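Coltus: Teaching Two Hands to Share a Table
Final project report, Kaj Vídalín

Summary

Coltus is a motion planner for a pair of robotic hands that work over the same table. The original proposal promised a planner that would let both hands reach, grasp and pass objects without bumping into each other. The final version lets them reach and grasp without bumping into each other. Passing has been moved to Future Work, where it will have plenty of company.

Background

The lab already had a planner, Kollton, written by an earlier student and commented mostly in sighs. Kollton plans for one hand, freezes the other and then swaps. It is safe in the way that a parked car is safe. I wanted both hands moving at once, which meant planning in a shared space and checking each hand against a moving obstacle with fingers of its own.

Method

Each planning cycle takes the joint state of both hands, predicts where each will be over the next 25 steps, and wraps every finger segment in a capsule shape. If any two capsules get too close, the hand with the lower priority slows down. If slowing down doesn't help, it looks for a new path. Priority goes to whichever hand is closer to its goal.

My first version gave neither hand priority. In simulation they would meet over the middle of the table, both yield, both try again and both yield. I have seen the same thing at four-way stops. 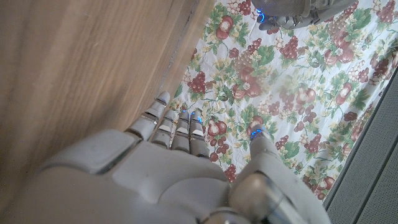 Perception was the part I had set aside 2 weeks for. The segmentation step is meant to separate the table surface from anything worth grasping, and I had tuned it in simulation on a plain grey plane. A printed fruit pattern is a much harder test. The colour-based version proposed grasps on flat grapes with great confidence. I replaced it with a depth check that throws out any candidate that doesn't rise above the fitted surface, and kept colour only for breaking ties.

Results

I logged 1126 planning cycles in the final test set, with the replanning limit set at 50 attempts per cycle. No capsule overlaps were recorded. The planner did hit the limit when both goals were close together, and in those cases it fell back to Kollton's behaviour and parked one hand. I had hoped to delete Kollton by July. It is now a dependency.

Future work

Passing objects, as mentioned. The priority rule also needs some memory, as the hands can still trade places several times before either commits. Wrinkles in a cloth sometimes survive the depth check, and a higher threshold would start losing thin objects like coins and cards.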